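Carpet Care at Allton Rooms: Your Questions

Updated April 26, 2023

Why did you pick a speckled gray carpet?
We looked at more samples than we like to admit, and the plain ones showed every crumb by lunchtime. A gray with a little speckle in it is very forgiving of ordinary life — shoes, tea, a trail of pencil shavings — and it goes with nearly any furniture you bring along.

May I sit or work on the floor?
Please do! Plenty of our guests spread their things out down there, and we're glad to see it. If you'll be kneeling for a long while, ask at the desk for one of the padded mats, as the carpet is fairly thin and your knees will notice. 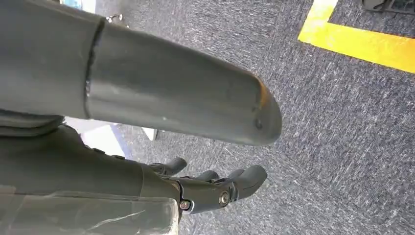 Small parts do have a way of vanishing into a speckled floor, so we suggest laying a light-colored sheet under anything with screws or beads. If you lose something anyway, tell us before the evening vacuuming and we'll gladly get down and look with you.

What should I do about a spill?
Blot it with a dry white cloth, working from the outside in, and try hard not to rub. Then come and find us, even if it seems to have gone. We would much rather hear about coffee while it's fresh!

How often is the carpet cleaned?
We vacuum every evening and have a deep clean done each September. The rooms stay closed for 2 days afterward so everything can dry properly.

Can I bring my own rug?
Yes, as long as it has no rubber backing, which can leave a mark.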